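How to Build a Claim Chart for an Infringement Review

Last updated 27 Feb 2023

A claim chart sets the words of a patent claim beside the evidence for each one. It is used before suit to decide whether a case should be filed, and later to support contentions served on the other side. The steps below cover a pre-suit chart for a utility patent in the United States. They do not cover design patents, and they are not a substitute for the local patent rules of the court in which you expect to file. Check those rules before you start, as some courts fix the form of the chart.

What you need

A copy of the patent as issued, including any certificate of correction. The full file history. Any reexamination or review records. The accused product, or the best public documents on it. A word processor that handles tables across page breaks.

Do not work from a text copy of the claims taken from a search site. Scanning errors are common in older patents, and a certificate of correction is often missing from the text version.

Step 1. Confirm the patent can be asserted

Check that maintenance fees have been paid and that the term has not run out. If it has, past damages may still be open, subject to the six-year limit. Trace the chain of title from each named inventor to the present owner. Look for terminal disclaimers. A patent under a terminal disclaimer must usually stay in common ownership with the patent it was disclaimed over.

Write the results on a cover sheet and keep it with the chart.

Step 2. Choose the claims

Read every independent claim. Pick the ones that appear to read on the product with the fewest disputed terms. A shorter claim is easier to chart but is more exposed to prior art. For that reason most teams chart at least one independent claim and the dependent claims that add something the product clearly has.

Set method claims apart. A method claim is infringed by carrying out the steps, so you will need evidence of who carries them out and where. If two companies each perform part of the method, mark the claim for a divided infringement review and go on.

Step 3. Split the claim into elements

Copy the claim into the left column exactly as printed. Break it at the semicolons first. Then break long elements again wherever a separate fact has to be proved. Label each row with the claim number and a letter: 1[a], 1[b], 1[c]. The preamble gets its own row, 1[pre], even if you believe it is not limiting.

Do not fix grammar, drop words, or replace "said" with "the". Read the split version back against the patent, word for word, when the column is complete.

Step 4. Mark the terms that need a meaning

Underline each term whose meaning could be disputed. For each one, note the passages in the specification that use it, by column and line. Then search the file history for statements made to get past a rejection. An argument that the claim differs from a cited reference can narrow the term later, and the same argument can block the doctrine of equivalents for that element.

Watch for the word "means" followed by a function. An element in that form is normally limited to the structure in the specification and its equivalents. Add a row for the structure and a row for the function. Elements that use words such as "module" or "mechanism" may be treated the same way if they name no real structure.

Step 5. Collect the evidence

Sources are listed in order of weight:

Direct inspection or teardown of the product
Service and installation manuals
Data sheets and parts lists
Regulatory filings
Videos and photographs released by the maker
Sales pages and brochures

Sales material often overstates what a product does. Use it to find out where to look, and back it up with a technical source where you can. Save a dated copy of every web page on the day you view it. Record the address, the date, and the name of the person who made the copy.

Buy the product through a normal channel and keep the receipt. If you sign or click through a license to get it, have the license read by counsel before anyone takes the product apart.
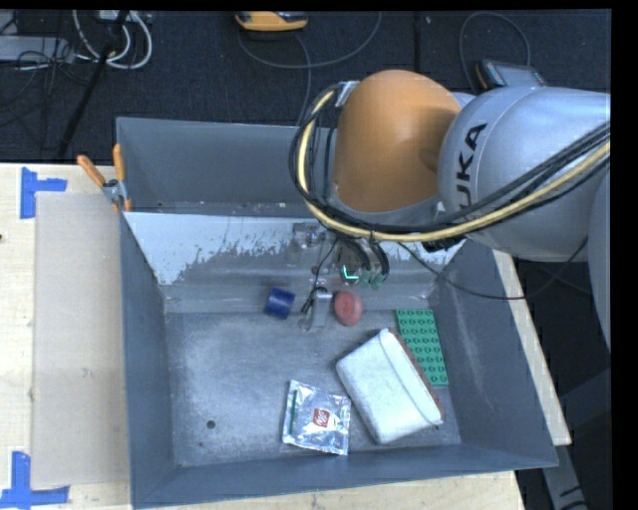 KUKA robot arm with its gripper assembly lowered into a gray metal bin.

Step 6. Fill in the right column

Each row gets a short statement of how the product meets the element, followed by the evidence. Use the claim's own words in the statement. If the claim says "a housing having an inner wall", write that the product includes a housing having an inner wall, and then point to it.

Cite by page, section, or time mark. A citation to a whole manual is of no use to the next reader. In the sample set on the Dirska template, the manual runs to 204 pages and every citation gives a page number.

Where there is no evidence yet, write OPEN in the cell. Do not leave it blank. Where you rely on an inference, write INFERENCE and state the fact it rests on.

Step 7. Add equivalents

If an element is not met literally, decide whether it is met by an equivalent. State the function, the way, and the result for that element alone. Do not argue equivalence for the claim as a whole. Leave the argument out if the file history rules it out under Step 4.

Step 8. Test the chart

Give the chart and the patent to someone who has not worked on the matter. Ask for a list of rows where the evidence does not prove the element. Then run each proposed term meaning against the known prior art. A meaning broad enough to cover the product may also cover the art, and the claim would then be open to an invalidity defense.

Template notes

The Dirska template has 29 rows and 2 columns. Add rows as needed; the row labels do not renumber themselves. Versions saved before April use the old Zekgate header and should be replaced. Set the page to landscape and turn on repeating header rows.

Mark every page as privileged and attorney work product until the chart is served. Strip comments and tracked changes from the service copy, then convert it to PDF and check the file properties.

Related pages

Reading a file history
Marking and notice under Section 287
Drafting a preservation letter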